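Section 4: Recording Demonstrations for Bin Picking

Read Section 3 (Workcell Setup) before you start. The arm must be mounted, the tool calibrated, and the bin fixed in place. If the bin has moved since the last calibration, go back to step 3.6.

4.1 Two ways to show a pick

Brulla accepts demonstrations in two modes.

Hand guiding. You hold the wrist of the arm and move it through the pick yourself. The motors carry the weight of the arm and give way to your hand.

Remote. You stand outside the cell and drive the arm with the Okelberg hand controller. The arm copies the motion of your hand at the scale you set in step 4.4.

Use hand guiding for your first session. It is slower, but you can feel when a finger touches the bin floor. Use remote mode for longer sessions and for objects near the walls, where there is little room for your hand beside the gripper.

Do not mix modes in one session. The Tiwari trainer reads the mode from the session header and applies one set of filters to every recording in it.

4.2 Loading the bin

1. Stop the arm and wait for the status line to read HOLD.
2. Check that the bin does not shift when you push on a wall. Tighten the clamps if it does.
3. Place the objects by hand. Mix hard and soft items, and include some with awkward shapes. Leave some of them lying against a wall.
4. Do not stack objects for a first session. Stacked loads are covered in Section 6.
5. Step out of the cell and close the gate.

Rearrange the objects after every 10 recordings. If the layout stays the same for too long, the trained policy will learn the positions and ignore the camera.
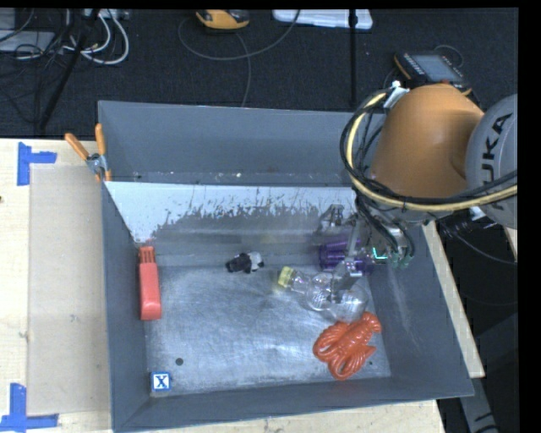

CAUTION: Glass objects can break under the default grip force. Set the force to Low before you record any glass item, and wear eye protection while the gate is open. If glass breaks, stop the session and clear the whole bin before you go on.

4.3 Recording by hand guiding

1. On the pendant, select Brulla > Teach > Hand Guide.
2. Enter a session name. Use letters and numbers only.
3. Press and hold the enabling switch. The status line changes to FREE.
4. Hold the wrist below the last joint. Keep your fingers away from the gripper and the cables.
5. Press Record and wait for the tone.
6. Move the gripper to a point above the object, then lower it. Keep the approach smooth – a short pause above the object is fine, but a pause longer than 2 seconds will split the recording.
7. Press Grip.
8. Lift straight up until the object is clear of the walls.
9. Move to the drop point and press Release.
10. Press Stop, then mark the recording Keep or Discard.

NOTE: If the arm feels heavy or drifts to one side, the tool weight is wrong. Release the enabling switch and repeat step 3.4.

4.4 Recording by remote control

1. Close the gate and clear the cell of people.
2. Select Brulla > Teach > Remote.
3. Turn on the controller and hold it level until the light stops blinking.
4. Set the motion scale. Start at Half. Full scale is hard to control close to the bin floor.
5. Squeeze the clutch to connect. The arm follows your hand only while the clutch is squeezed.
6. Record the pick as in 4.3, steps 5 through 10, using the buttons on the controller.

When you run out of reach, let go of the clutch, bring your hand back to a comfortable position, and squeeze again. The arm holds still in between and the recording continues.

CAUTION: Watch the cable bundle when you turn the wrist. If the cables pull tight, let go of the clutch and turn back the other way.

4.5 Failed picks

Keep a failed pick if you recover from it in the same recording, for example when an object slips and you go back for it. These recordings teach the policy to try again. Discard a recording if the arm hit a wall, if you reached the wrong object by mistake, or if someone opened the gate.

4.6 Messages

Code 102 – Recording split. The arm was still for too long. Discard both parts and record again.

Code 117 – Contact force too high. The gripper pressed on the floor or a wall. Release the switch or clutch, raise the arm with the jog keys, and check the fingers for bends before you clear the message.

Any other code: see Appendix B, or contact the Kokville service desk with the session name and the log file.

4.7 Ending the session

1. Move the arm to Home.
2. Select Close Session and wait for the file check to finish. Do not switch off the pendant during the check.
3. Copy the session folder to the training computer.
4. Open it in Tiwari and play back a few recordings before you start training. Go to Section 5.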